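The Second Life of the Formal Sitting Room

The matching suite went out of favor years ago, or so the decorating pages said. At Dremo, a secondhand furniture warehouse with 2,000 square feet of floor space, it never left. Dark, glossy console tables sell within days of arriving, and 43 were sold in April alone.

Buyers want the look their grandparents had: carved wood, gold trim, patterned upholstery and curtains that reach the floor. Many of them live in apartments where one room does everything, so they buy a loveseat and leave the full sofa behind.

Prices have stayed reasonable. A lacquered table in good shape starts at $200, and small scratches bring it down further. Legs are worth checking before anything else. A curved leg that has been glued once will usually need it again.

The finish takes some upkeep. A black top shows dust by noon and every fingerprint after that, and it doubles whatever is left on it – keys, mail, a water bottle. A soft, barely damp cloth is enough. Spray polish builds up along the edges and dulls the gold.

Fabric is the harder part. Pale upholstery fades near a bright window, so lined curtains are a sensible purchase. Replacement cushions in a damask close to the original cost far less than recovering the whole piece.

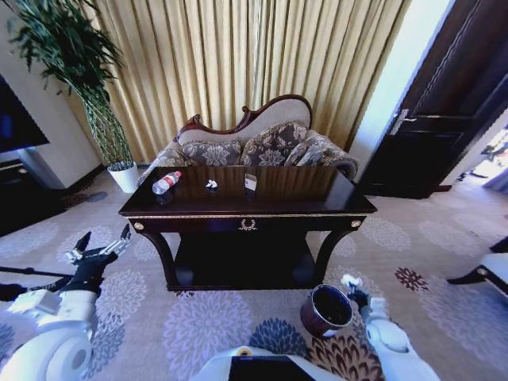 A lacquered console table with gold trim, set in front of a camel-back loveseat with damask cushions.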